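4.2 Soft bags and the order of packing 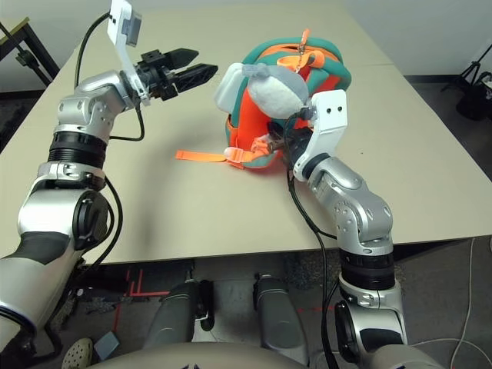
The second group of items in the survey was made up of soft bags, mostly children's backpacks, which the households had been asked to keep in use for the whole of July. Soft bags differ from the boxes and crates discussed in Section 4.1 in one respect that matters for this paper. A crate has the same shape full or empty, and its owner can judge the space left by looking at it. A padded bag takes its shape partly from its contents and partly from its own filling, and the space inside is hard to judge from outside.

Figure 3. Plush backpack with a teal-green padded rim and an orange body, on a beige tabletop.

Plush backpacks such as the one in Figure 3 were treated as a separate class. Their outer bulk comes largely from padding and from attached soft parts, and in our records the outer size was a poor guide to how much the owner kept inside. Wijesinghe (Section 2) proposed sorting bags by outer volume alone. We followed that scheme for the crates and gave it up for the plush bags after the first round of visits in Tinau.

Across the two sites, Tinau and Rurkumia, households logged 1,785 packing events, of which 312 involved a plush or heavily padded bag. Each event was entered on a paper sheet kept near the place where the bag was usually packed. The sheet asked what went in first, what went in last, and whether anything had to be taken out again. Sunday entries were often filled in late in the evening, when bags were being made ready for the week, and these tend to be shorter than the rest.

Two patterns appear in the padded-bag entries. Flat items such as exercise books were usually put in first and pushed against the back panel. Small loose items went in last and were the ones most often reported as lost. In 7 households the bag was hardly ever emptied between uses, and new items were simply added on top. These households are kept in the totals but left out of the comparison of packing order in Table 5.

The Danton sheets, used in the pilot, had no space for items taken out again. Entries made on them were therefore not merged with the main set.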